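Heltis opens its Tellham workshop for robot demonstration

Mar 11, 2020

Visitors to the Heltis workshop in Tellham got a close look at two-armed robot work this week, when the company held its first open day since moving into the building last August.

The main attraction was a tabletop demonstration in which a pair of black robot arms, facing each other across a white table, handled ordinary pens. The doors were open for two hours in the afternoon, and up to 800 people passed through, according to the company. Many came from the technical college in Cliromdale, which had put on buses for students in its machine shop and electronics courses.

"We get asked all the time what the arms are for," said Karabo Hlongwane, who runs the workshop. "It's easier to let people stand next to the table and watch than to send them a brochure."

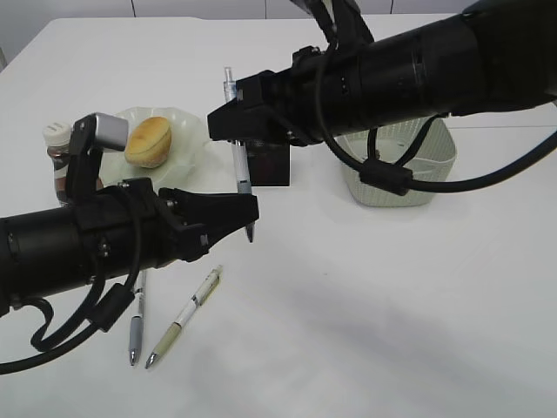

Hlongwane said small objects are a good test for the company's control software, which goes by the name Nzioka. A pen is light and narrow, and it rolls. If a gripper takes hold of it at a bad angle, the other arm has trouble reaching it. Heltis has been working on the software for two years and expects to offer it to small packing and assembly shops.

Each arm also has a small camera near the gripper, and visitors could follow the view on a monitor set up by the entrance. Staff took questions there between runs. The most common one was how the arm knows when to close its fingers – the answer, Hlongwane said, is a mix of what the camera sees and how much resistance the motors feel. 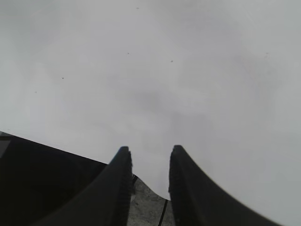 The view from a wrist camera, with the gripper's fingers open.

Josphat Muriithi, who teaches electronics at the Cliromdale college, brought nine students from his evening class. He said they had read about two-arm setups but had not seen one running.

"They wanted to know about the wiring more than anything," Muriithi said. "How much slack you leave, where you clip it, what happens when the wrist turns. You don't get that from a textbook."

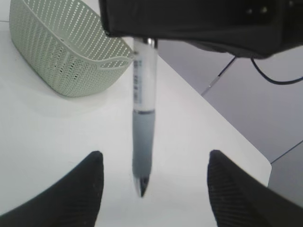 Heltis has no plans to sell the table setup itself. The arms are bought in from an outside supplier, and the company's own work is in the software and the training it gives to customers. A first group of local shops will try the system later in the year – Hlongwane declined to name them.

The workshop will hold another open day in August. Entry will again be free, but school and college groups will be asked to book a time slot with the front office. Parking at the Tellham site is limited, and the company suggests using the lot behind the bus station.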